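Reading time: 2 minutes
Last updated in August

The Basket Will Not Save You

Every few years somebody sells parents the same cure for a messy floor. This season it is the open basket. Brivier makes one, Dollavar makes one with a lid you will lose, and the advice is identical: sweep the play kitchen into it at 8 and shut the door.

I have my doubts. Ritva Tuominen, a home organizer who has charged people for this advice for 9 years, has a few herself. "A basket is fine for cups," she told me. "Then people try to put the stove in it."
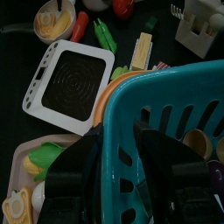 Tan cups inside the teal basket, with the orange plate and the toy cooktop still outside it.

Flat things are the weak point. A plate slides under the rim and a toy cooktop, gold rings, little display and all, is too wide to sit well with the cups. So it stays out, and by breakfast it has company.

Slotted sides are supposed to help, as a child can see what's in there. Maybe. I could make out colors through the slots and not much else, and my two testers tipped the whole thing over anyway.

Tuominen would use a low shelf for the big pieces and a basket for the small ones. The Mäkelä shelf she likes takes up more wall than I have. I'm keeping the basket, and I'm still stepping on plates.

We use cookies to improve your visit. Accept | Manage settings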